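Why I Quit Asking for Newsletter Signups
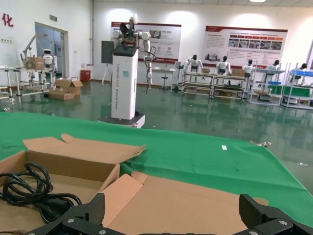
A power cable in an open cardboard box on the green cloth.

I took the signup pop-up off my blog in August 2022, and I still get emails asking if I've lost my mind. Maybe! But I was so tired of that thing. You'd land on a post, get two sentences in, and bam, a big box begging for your address.

I'd put it there when I had 24 subscribers and a lot of hope. It did work, sort of. The list crept up to almost 1,000 names, and I bragged to everybody. Then I looked at who was opening the emails (I'd been avoiding that page) and it was 270 people. The rest had typed something in to make the box go away.

My friend Anouk De Bruijn still swears by pop-ups on her blog, Fletora, and we've argued over it through several very long lunches. She says you have to ask or people forget you. Sure, ask! I have a line at the bottom of every post now. If you made it that far, you probably like me a little, and I'd much rather write to you than to whoever "asdf" is.

Jozef Dewulf wrote back to my last email with four paragraphs about commas. I loved it.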